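Budget for a small bin picking cell -- where does the money go?
Posted in Buying & Planning, Mar 20, 2021

Siebe Koster
Hi all, long time reader here. We're a small shop in Uden and my boss has asked me for a budget for a bin picking cell by the end of the month. Parts are short blocks, two colors, and they need to go from one bin to the next one. I've got a price for a used arm that I'm happy with, and the gripper is settled too. What I can't get a feel for is everything else. Right now I have 2000 euros down for "bins, table, mounting" and my boss thinks that's crazy money for a table and two bins. Is it? And do I buy proper steel bins or just get something folded locally? Prarkar quoted me 221 per bin, which made me laugh and then made me a bit nervous, because what if the cheap way costs more later?

Wilma Hoekstra
Hi Siebe! Your number isn't crazy, but I'd split it up, because a boss who sees one lump will always cut the lump. We run a setup very close to what you describe, metal bins on a wood tabletop with clamps holding things in place, and the arm is by far the part I worry about least.

What I'd plan for is wear on the bins. I budgeted ours like furniture and I should have budgeted them like brake pads. Look at the back wall of the front one:

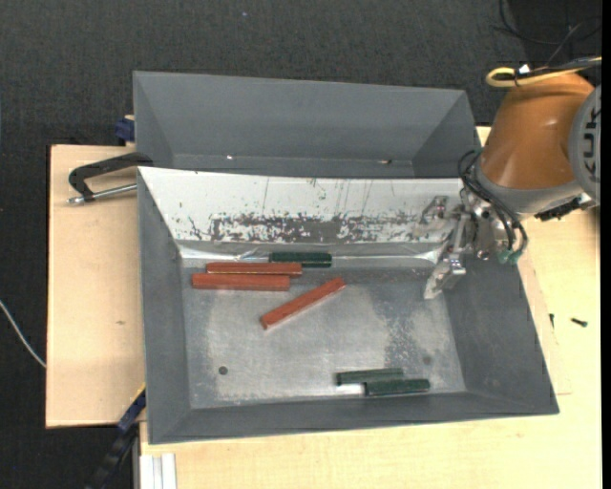 Front bin with red and green blocks, rear bin behind it.

The side walls still look fine, and the back panel is scraped and chipped in a wide band along its lower half. The floor has scratches and a scuffed patch as well. So my advice is to buy the bins cheap and buy spares on day one. Get them folded locally, have the shop keep the drawing, and ask for a price on four instead of two -- ours barely went up for the extra pair. At 221 each I'd pass, unless that includes a wall panel you can swap.

Two more lines for your sheet. Clamps: buy better ones than you think you need, and more of them. Cables and hoses: measure with the arm stretched all the way out and then add some, I had to order twice and paid shipping both times (still annoyed). Also think about shine. Bare metal floors throw bright spots, and if you're using a camera to find dark parts you may want a matte mat in there. That's pocket change compared to a new light.

zalteler36
just get plastic totes from prins, they're fine. we've had ours 2 years. don't overthink it

Siebe Koster
Thanks both! Wilma, the brake pads line is going straight into my email to the boss. I've split the 2000 into bins, spares, clamps and cabling and it already looks a lot less like I made it up. Zalteler36, do your totes stay put when the gripper bumps a side? That's my worry with plastic. I'm asking the sheet metal place down the road for a price on four bins on Monday and I'll post what they say.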